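Sesetti Wartungsset für Parallelgreifer im Test: viel Koffer, wenig Inhalt

Bewertung: 3 von 5 Sternen
Getestet im Oktober, Einsatz an einer Tischzelle

Der Koffer kostet bei Groratport 129 Euro und verspricht auf dem Deckel »Rundumpflege für den Greifer in 30 Minuten«. Solche Zeitangaben kenne ich von Regalen. Gebraucht habe ich beim ersten Durchgang den halben Nachmittag, beim zweiten etwas über eine Stunde, und da wusste ich schon, welche der beiden Tuben die richtige ist. Beschriftet sind sie nämlich gleich.

Enthalten sind ein Drehmomentschraubendreher mit sechs Bits, eine Fühlerlehre, Gelenkfett, Reinigungstücher und ein Heft mit Prüfblättern. Der Schraubendreher ist ordentlich. Ich habe ihn gegen unseren alten Guthrie geprüft, die Abweichung war so klein, dass ich sie am Greifer nicht merke. Die Skala ist allerdings winzig und bei Werkstattlicht kaum abzulesen. Die Fühlerlehre taugt für das Spiel in den Gelenken, ist aber zu breit, um bei geschlossenem Greifer hinten noch vernünftig hineinzukommen.

Das Fett ist der schwache Punkt. Es zieht Fäden, und wer nicht sofort nachwischt, hat es später auf den Fingerauflagen, wo es nichts verloren hat. Im Heft steht dazu ein einziger Satz. Ich nehme inzwischen wieder das Fett von Nitholm und habe die Sesetti-Tube in die Schublade gelegt.

Die Prüfblätter sind brauchbar, wenn man sie nicht zu wörtlich nimmt. Blatt 4 verlangt, alle 2933 Zyklen die Gelenkschrauben nachzuziehen. Woher diese Zahl kommt, steht nirgends. Ich hatte nach 626 Zyklen eine lockere Schraube, danach lange gar keine mehr. Ein Strich mit Sicherungslack über Kopf und Gelenk sagt mir mehr als jeder Zähler, und Lack liegt dem Set nicht bei.

Ganz vernünftig fand ich die Idee, nach der Wartung nicht mit Prüfwürfeln zu arbeiten, sondern am normalen Tisch mit normalen Dingen. Eine Tasse mit Henkel verzeiht weniger als ein Würfel: Stimmt die Ausrichtung der Auflagen nicht, dreht sie sich beim Schließen weg. 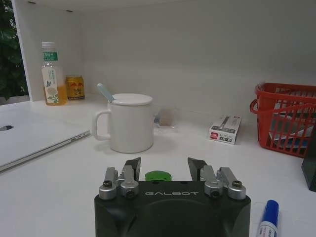

Vorher sollte man die Greifkraft herunterstellen, was das Heft erst zwei Seiten nach der Übung erwähnt. Auch die Reihenfolge ist seltsam. Erst greifen, dann die Nullstellung prüfen? Ich mache es umgekehrt und schreibe den Wert vor und nach dem Fetten auf.

Bleibt der Preis. Schraubendreher und Lehre bekommt man einzeln günstiger, die Tücher sind gewöhnliche Tücher, und die Prüfblätter hat man sich nach ein paar Durchgängen selbst geschrieben. Wer noch gar nichts in der Werkstatt hat, macht mit dem Set keinen großen Fehler. Ich würde es nicht noch einmal kaufen.

Plus: Drehmomentschraubendreher, stabiler Koffer
Minus: Fett, Beschriftung, Aufbau des Hefts, kein Sicherungslack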